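Stocking Bottle Shelves and Folding Staff Shirts at the Front Table

This page covers two routine jobs at the Hillbridge store: facing the bottled drinks and folding the staff shirts. Both are done before opening, shelves first. The procedure was written by Pantelis Zervas and revised by Tahira Butt.

Part A. Bottle shelves

1. Work one shelf at a time, starting at the top. Keep each product in its own block, several bottles deep.
2. Pull older stock forward and load new bottles from the back. Check the date on the neck or cap before placing.
3. Turn labels to the front. Caps in a block should line up from front to back with no gaps.
4. Keep cola next to the yellow and green drinks - the color change makes a misplaced bottle easy to spot.
5. Water goes low and to the left. Small bottles stay on the lower shelves. 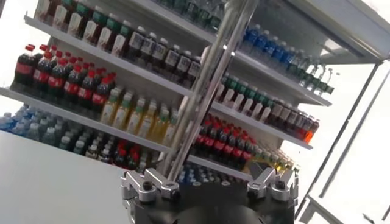 Cola with red caps beside the green and yellow caps; water with blue caps lower left.

If a block runs short, leave the space open and note it on the Gukell order sheet. Do not spread a neighboring product into it. Wipe any sticky shelf before refilling.

Part B. Shirts

Clear the white table and wipe it down. Fold one shirt at a time.
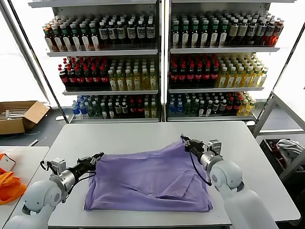 Herkport, October

1. Lay the shirt front side down and pull the fabric flat. A purple shirt shows creases clearly under bright light, so smooth from the center out.
2. Take hold of the left edge and the upper right corner, and open out any fabric that has doubled over.
3. Fold each side in toward the middle, sleeves included. Keep the two folds parallel.
4. Bring the hem up to the collar in two equal turns.
5. Turn the shirt over and press once with a flat hand.

A diagonal fold near the hem usually means the fabric was pulled from one side only. Open the shirt and repeat from step 1. Finished shirts are stacked by size, collars facing the same way, no more than four high.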